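In Defense of the Boring Countertop

My mother-in-law has a kitchen counter that hides crumbs. I mean that as the highest praise I can give a counter. It's a muddle of tan and gray with darker flecks all through it, and you could drop half a piece of toast on it and not find it until spring. She picked it out 35 years ago, she has never once talked about replacing it, and I've come to think she's the smartest person I know on the subject of houses.

I bring it up because we just went through a kitchen remodel, my husband and I, and I have opinions now. I didn't used to. I used to be a person who could walk into a kitchen and think only about what was for lunch. Then in June our sink cabinet gave out (the floor of it, I mean, the part you keep the dish soap on) and one thing led to another, and for the whole summer I lived inside sample books.

So my argument is that we've gotten much too serious about surfaces. We choose them for how they look with nothing on them, in good light, with no one home. And then we have to live around them.

Let me tell you about the showroom. We went to a place called Plaltance, out past the tire store, where they have whole pretend kitchens set up in a row. Pretend windows, too, with a light behind them so it's always ten in the morning. Every one of those kitchens had a white counter. Oh, the names were different, I'll give them that, and there was a vein here and a wisp there, but they were white. I asked the man if they had anything with a bit of brown in it. He was very nice. He took me to a drawer.

A drawer! Brown had a drawer, down by the floor, under the cabinet handles. I got on my knees and looked through it and I'll tell you, I was happy down there. There was a brown like strong tea, and a speckled one like a bird's egg, and one with swirls that looked like my grandmother's bathroom in the best way. My husband liked that one. The man said it was "more of a rental look," and I felt my face get hot, because we rented for years and I was fond of those kitchens. People cooked in them.

That phrase stuck with me all the way home. What's a rental look? As far as I can work out, it's the look of something picked by a person who expected it to be used. Landlords aren't sentimental. They want a floor that doesn't show footprints and a counter that shrugs off a coffee ring, and they buy it by the truckload. I'm not going to stick up for landlords in general, I've had some bad ones, but on this one point they've got it figured out and the rest of us are wiping down white stone at eleven at night.

I know people who love their white counters. My sister does. She says it makes her feel calm in the morning, and I believe her. She also keeps a special spray under the sink and doesn't let anybody cut a lemon without a board, and when she makes curry she makes it at our house. I'm not joking about the curry. Turmeric has been banned. I love my sister and I'm happy to have the curry, but I do think if your kitchen can't handle dinner then it's worked its way into being a different kind of room.
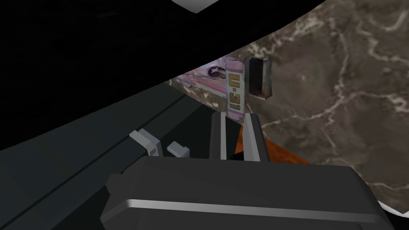
And it's sneaky how it happens, too. When we were looking at samples I noticed I'd stopped picturing us. I'd hold up a square of something and picture a bowl of green apples. We don't buy green apples! Our counter has mail on it, and a radio, and somebody's library book, and a bag of rolls with the twist tie gone. I'd never once held up a sample and thought, how will this look with the mail on it? Once I started asking that, the whole thing got a lot easier, and a lot cheaper.

I'll admit there's some sour grapes in here. We couldn't have bought the fancy stone if we'd wanted to. The quote we got from Firano, just for the stone, made my husband go out and stand in the yard a while. But I've turned it over and over in my mind, and I think that even if somebody had handed us the money I'd have ended up in that drawer. Maybe after a detour. I'm as easily swayed as the next person, and those pretend windows are very good.

Now, the usual thing people say to me at this point is resale. You've got to think of resale. Somebody said it to me at a birthday party while holding a paper plate. And I do see it, if you're moving next year. If you've got a job that hops you around every couple of years, then go ahead, paint it all the color of milk and I hope you do well. But we aren't going anywhere. We've been in the house long enough that the maple we put in needs a ladder to trim. And it seems like a funny way to live, decorating on behalf of strangers. I keep picturing this couple, the ones who'll buy our house someday. They're terribly picky. They've got the green apples. I've been keeping house for those two in my head for years, passing up the yellow paint because they wouldn't care for it, and they've never so much as brought over a casserole.

Besides, they'll rip it out. That's what gets me. Whatever you put in, the next people rip it out. The folks who had our place before us spent real money on a tile backsplash with little grapes on it, and I'm sure someone told them it would pay off. We took it down the first fall. I felt bad about it even while I was doing it. I kept one of the grape tiles and it's under a houseplant.

There's another side to this, and my husband keeps bringing it up, so I'll be fair. He says a surface that hides dirt is a surface that's dirty. His view is that with a white counter at least you know where you stand. I've thought about this one a good deal. I suppose it's true that my mother-in-law's counter could be harboring all kinds of things. But she wipes it down after every meal, out of habit, whether she sees anything or not, and then she sits down. What she doesn't do is get back up. With a counter that shows everything you're never finished, you walk by for a glass of water and there's one little crumb hollering at you. I stayed with a friend who has one of those shiny black ones, even worse than white if you ask me, and over a long weekend I don't believe I ever saw her walk through her own kitchen without a cloth in her hand. She'd be telling you a story and drifting toward a smudge.

I feel the same about floors, by the way, and couches, and cars. We had a navy blue car once, a lovely thing, and it looked clean for the time it took to drive it home. The one we have now is the color of a dirt road. I've washed it twice, I think, and people tell me how well it's held up.

And rugs. Don't get me started on the cream-colored rug. We ordered one from Visimgate when we were first married, and the dog and I spent 6 years being nervous of each other. It went out to the curb in the end and we got a red one with so much pattern on it that I still couldn't tell you what's going on in the middle. The dog lay down on it that afternoon and that was that. She's gone now, and there are probably hairs of hers in it still, and I don't mind that one bit.

Anyway, you'll want to know what we picked. It's laminate, from a line called Mfaume, and it's brown. Brown with some other brown in it. It came in three pieces and the seam by the stove isn't perfect. The first night we had it in, I set a wet glass down right on it and walked away, on purpose, like a teenager. In the morning there wasn't a thing to see. My sister came over that weekend and ran her hand along it and said, "Well, it's very practical," in the voice you'd use about a pair of shoes, and then she got out the turmeric.

My husband still thinks we ought to have gone a shade lighter. He may be right about that. The one thing I'd change is the edge, which is squarer than I'd like, and I catch my hip on it going around to the fridge. If you're shopping for one, ask about the rounded edge. They've got it, but it's in a different book.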